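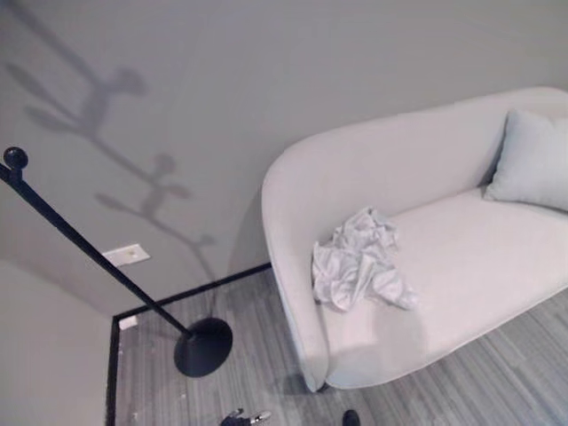 4. Dressing the seat and daily care

Read section 3 first if the feet aren't on yet. Don't put weight on the arms until they are.

This section covers the Sincombe sofa and the Sincombe chair. Same fabric, same cushions, same rules. Where they differ it says so.

You'll need
Care cloth (grey or white, plain, no print)
Soft brush or the small nozzle on a vacuum
Lukewarm water, a bowl
Throw pillow, if ordered
A clean patch of floor to stand on. Shoes off if you can

4.1 Before you start

1. Wash your hands. Pale fabric, shows everything.
2. Take off rings, watches, belts with a big buckle. Pulled threads are not covered.
3. Check the wrapping is all off, including the strip under the front edge of the seat. It gets missed. Pull it out sideways, don't cut it.
4. Leave the seat to air. Overnight is best, two hours will do. Window open.

Note: a faint smell from new filling is normal and goes in 7 days or so. If it hasn't, see section 9.

4.2 Where it stands

1. Keep a gap between arm and wall. A hand's width is plenty. Curved arms mark easily if they rub.
2. Floor lamp beside the sofa - fine, but the pole mustn't lean on the arm. Check the foot sits flat. Black paint rubs off onto pale fabric and wont come out.
3. Not against a radiator. Not in full sun all day, the colour will go.
4. On carpet, lift to move. Dragging twists the feet and loosens the bolts from section 3.

CAUTION: two people to lift the sofa. Lift from under the base, never by the arms or the top of the back.

4.3 First wipe-down

Do this once when new, then monthly.

1. Brush or vacuum the seat, then the back, then the arms. Work into the seam where arm meets seat. Crumbs and packing dust collect there.
2. Shake the cloth out. Outdoors or over the bath, not over the seat.
3. Look along the hem for loose threads, grit, anything sharp. Snip loose threads. Don't pull.
4. Hold it by both ends and stretch it out level before folding. A cloth that's been scrunched up leaves streaks, the folds hold more water than the flat parts. 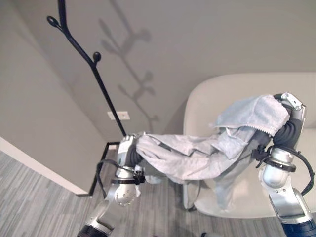
Fig. 4b. Cloth held out by both ends in front of the chair (step 4).

5. Fold in half, then half again. You now have several clean faces to work through.
6. Dip one face in the water. Wring hard. It should feel damp, no drips at all.
7. Wipe top to bottom. Back first, then arms, seat last. Long strokes following the curve, no scrubbing.
8. Turn to a clean face when one looks grubby. Don't keep going with a dirty one.
9. Go over it again with a dry cloth. Leave until fully dry before anyone sits down.

Note: new cloths shed a bit. Wash twice before first use, no fabric softener. Softener leaves a film and the cloth stops picking up dust.

CAUTION: no bleach, no stain sprays, no baby wipes. Test anything else on the underside first and wait a day.

4.4 Spills

1. Blot. Don't rub.
2. Press a dry cloth flat on the spill, lift, move to a dry bit, press again. Repeat till nothing more comes up.
3. Still there? Damp cloth, from the outside of the mark inwards.
4. Dry off. Keep hairdryers away from it.

Grease, ink, wax: stop after step 2 and use the Jiveck fabric kit, part 603. Follow the leaflet in teh kit, it replaces the steps above.

4.5 Throw pillow

1. Plump it from the sides, a few good pats.
2. Stand it at one end of the seat, leaning on the back.
3. Swap ends now and then so the seat wears evenly.
4. Cover comes off if it has a zip along the lower edge. Wash cool, inside out, hang up. No tumble dryer. No zip means wipe only.

Note: Falcão covers sold before January run slightly small. Ease the corners in first and the zip will close.

4.6 Putting the cloth away

1. Don't leave a damp cloth on the seat. It leaves a tide mark, and those are hard to shift.
2. Rinse, wring, hang over a rail.
3. When dry, fold and keep in a drawer. Separate from kitchen cloths - grease travels.

Spare parts for this section
Fabric kit: 603
Care cloth, pack of 2: 3,783
Order through Ternari, quoting the number on the label under the seat. Have it to hand before you ring.

Next: section 5, Tightening and yearly checks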